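4. Hanging the Studell Wall Shelf

You will need the bag marked B, a Phillips screwdriver, a pencil, and a second person who is not easily offended.

1. Find two studs. Knocking on the wall and nodding wisely does not count.

2. Hold the rail at the height you want and mark the holes. The shelf sits 21 mm above the rail, so if the cat's reach matters to you, measure from there.

3. Drill each hole 38 mm deep. Wrap tape around the bit at that depth. You will ignore the tape on the last hole; please try not to.

4. Drive the long screws until snug, then stop. Snug is when the screw resists. Past snug is when the rail creaks.

CAUTION: Do not hang the shelf on plaster alone. It will hold beautifully until the dinner party.
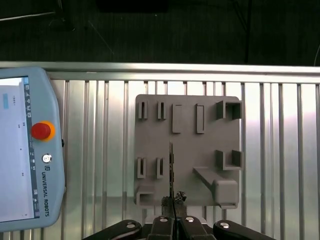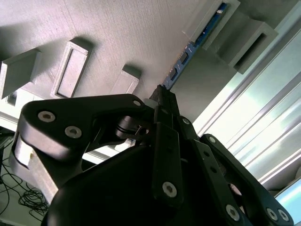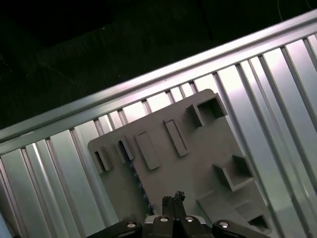
5. Lower the shelf onto the rail, left side first, and push down until both ends click. One click means half a shelf.

6. Turn the locking screw under each end a quarter turn to the right.

NOTE: Maximum load is 21 kg, spread evenly. An encyclopedia at one end and a fern at the other is not evenly.

7. Keep the small hex key. Section 5 asks for it again.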